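Talk notes – "The Run Sheet Is the Event"
Bradley Bloxham, Clegg Community Hall, 14/05/2023

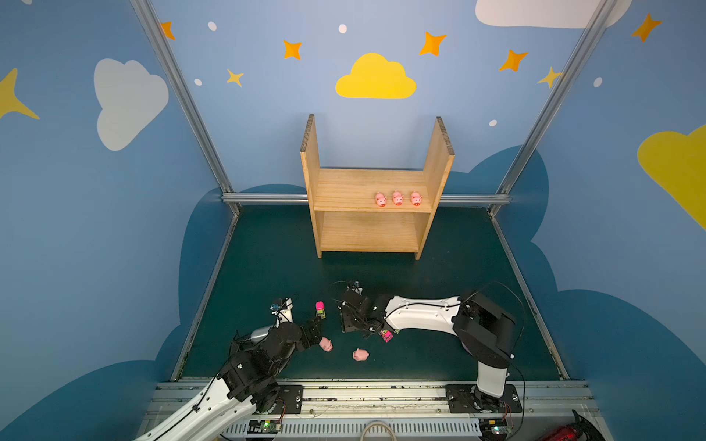 Three pink pigs on the upper shelf, blue wall behind.

Slow down at the start. Say name, say Corkier, say we do weddings, big birthdays, the odd work do. 16 years. Don't do the full life story.

Who's in the room? Hands up – couples planning, vendors, people who got talked into doing their cousin's wedding. Last group usually the biggest. Be nice to them.

SLIDE 2 – what a run sheet is
One document. Everyone gets the same one. Times down the left, who in the middle, what on the right. Phone numbers at the bottom, not in a seperate email.
Print it. Phones die, and reception at half the venues out past Rillton is hopeless.

SLIDE 3 – work backwards
Start from when the music has to stop. Most halls have a hard finish. Then pack-down, last dance, cake, speeches, main meal. Ceremony goes in last.
People always do it the other way round and then speeches land at 10 pm and the kids are asleep under coats.
(pause here, let them write)

SLIDE 4 – the Rillton wedding
600 guests. Two families, two ceremonies, one day. Morning one in the garden, evening one inside with the colour change – gold to deep red, all the table linen swapped in the gap.
Gap on paper was 2 hours. What we really had was less, family photos ran over.
What saved us: linen already folded by table number, on trolleys, behind the stage. Caterer knew the order. Florist had her own copy of the sheet and didn't ring me once.
What didn't go well: parking. Own up to it. One attendant for the whole field. Wouldn't do that again.
Don't name the family.

SLIDE 5 – talking to vendors
Ask for bump-in time AND how long they need. Different questions.
Ask what they need from you: power, water, a door that opens wide enough. The cake table story if theres time (short version!!)
Send the sheet a week out, again the day before. Put the version in the heading so nobody's working off the old one.

SLIDE 6 – family traditions
Ask early, ask both sides. Ask the grandmothers if you can.
How long does it go, who has to be there, shoes on or off, can the band play during it.
Don't guess from the last wedding you did. I cut a tea ceremony short once because I'd pencilled in 16 minutes off someone else's day. Still feel bad.

SLIDE 7 – budget bit
Keep it quick, someone will ask anyway.
Where to spend: food, sound, someone on the door. Where to save: favours, programmes, chair covers. Half the favours get left on the tables.
Get the bond conditions in writing.

SLIDE 8 – wet weather
Pick the decision time and write it on the sheet. Ours is 9 am on the day. After that no more looking at the sky.
Marquee people need a deposit to hold. Wuruvlow held one for us in June and we ended up using it.

QUESTIONS
Likely ones: do I need a planner if the venue has one (depends, ask what hours they're there). How early to book (earlier than you'd like). Do we do small weddings – yes.

Blank run sheets on the table by the door. Take the leftover ones home, and the extension lead, it's ours.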